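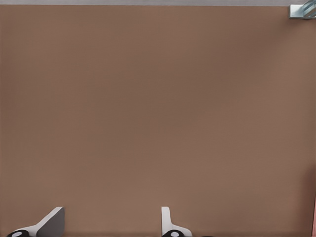
The leadership course, four months on

Feb 25, 2020

Last November my employer sent me on a two-day course about leadership presence. I've been meaning to write it up ever since, and the reason I haven't is that I kept hoping my opinion of it would soften. It hasn't much.

The course was run by an outfit called Staltov, and the place cost $1,075 a head before lunch. There were nine of us from our office. We sat in a horseshoe of chairs, with no tables, as tables apparently create barriers. I take notes on paper, so I spent two days writing on my knee.

The pitch was simple enough. People decide whether to follow you within seconds, they do it mostly on posture and voice, and both of those can be trained. We were told to stand with our feet hip-width apart, to drop our pitch at the end of a sentence, and to leave a pause before answering anything. By the second afternoon every conversation at the coffee urn had a hole in it where somebody was counting to two.

I don't doubt that people read each other's bodies. Of course they do. I've worked under a manager who could empty a room of goodwill by folding his arms. What I doubt is the next step, the one where somebody sells you the posture on its own and tells you the influence will follow. I asked what evidence they had for that and got a slide with a rising line on it. The vertical axis was labelled "impact". I asked what the units were. There was a pause, though I couldn't tell you if it was the trained kind. 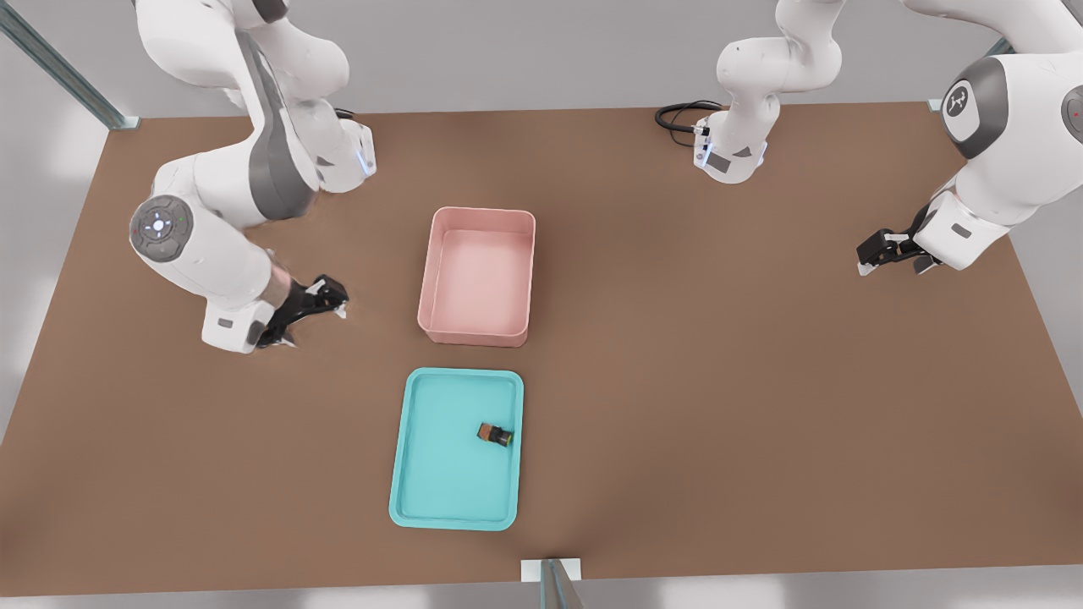 Two arms, one table.

The bit I've thought about most since was an exercise called mirroring. You sit opposite a partner and quietly copy what they do: lean when they lean, cross a leg when they cross theirs. It's supposed to build rapport. My partner and I had both been given the same instructions, which meant neither of us would go first, and we sat there like a pair of herons until the bell went. In the debrief we were congratulated on our synchrony.

I tried it in the wild the following week, on a supplier. This was a fellow from Karagiannis, where we buy most of our shelving, and I had a price to argue over. I leaned when he leaned. I put my hand on my chin when he put his there. He gave me the same price he'd given me the year before. Then he asked if my back was all right.

One try proves nothing, I know. But it's one more try than I was shown on the course, and I'd like it entered in the record.

What bothers me is how hard the claims are to lose. If you do the stance and people listen, the stance worked. If you do the stance and they don't, you were inauthentic, and there's a follow-up day for that. I put this to a few people afterwards, and most of them shrugged and said it had been nice to get out of the office. Fair enough. It was a decent lunch. 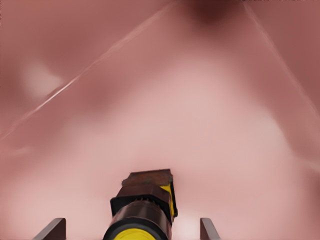 Eleni Dimitrov wrote to me after I grumbled about all this in an earlier post, and she thinks I'm being unfair. Her argument is that shy people get the most from these courses, because nobody has ever told them they're allowed to pause, and that a confident person complaining about confidence training is a bit like a tall person complaining about stepladders. She did the Hotatero version, three years back, and says she speaks up in meetings now where she didn't before.

I've chewed on that. I'll grant her the first half. If being told to slow down stops your voice shaking, that's worth having, and I wouldn't take it off anyone. But what she's describing is nerves getting better with practice and a bit of permission. You could get that from a local speakers' club for the price of a biscuit. It isn't influence over other people, and influence was the word on the brochure.

She also asked whether I'd noticed any change in my colleagues. I have, sort of. For a fortnight meetings ran long on account of all the pausing. Then everybody went back to normal, including the two who had been interrupting people before the course and are interrupting them again now.
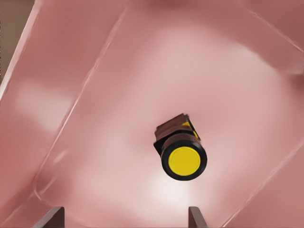 Meanwhile the person in our building whom everyone does listen to has never been near a course. She mumbles. She looks at the floor when she talks, and she sits with her coat on in winter. When the Nasevach contract went sideways she was the one people rang, because she'd read it all the way through and would tell you which clause you'd got wrong. I can't find her anywhere in my notes from those two days. Under Staltov's scoring sheet (open stance, steady gaze, vocal range) I doubt she'd have got past the first column.

I did ask her once what she thought of it all. She said she'd missed the sign-up email, and did I have the delivery dates.

There's a refresher coming up and my manager has asked if I want my name put down. I've said I'll go if they can tell me what's on the vertical axis.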